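Bikbridge Stitch Fair

2 min read

The Bikbridge Stitch Fair is a yearly craft show for knitters, quilters and embroiderers, held each March in the Halliday Rooms in Bikbridge. It was started by Kieran Fairclough, a wool dyer, with 13 stalls and a single workshop on darning. It has since grown to 200 stalls spread over two days, and is much loved for its wonderfully friendly feel!

The best-known part of the fair is the Long Table, where visitors sit down together and add a patch to a shared quilt. Beginners are very welcome, and plenty of people have made their first stitches there. Fraser Gourlay runs the popular mending classes, each limited to 20 places, which cover patching, sashiko and the rescue of moth-eaten jumpers.
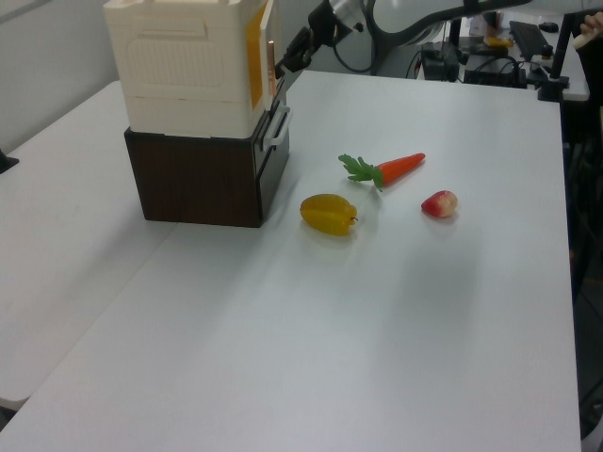
Do visitors need to bring their own materials to the classes?

Thread, needles and fabric are all provided, although mending pupils should bring a garment to work on.

The finished quilt hangs in the Halliday Rooms until the following fair.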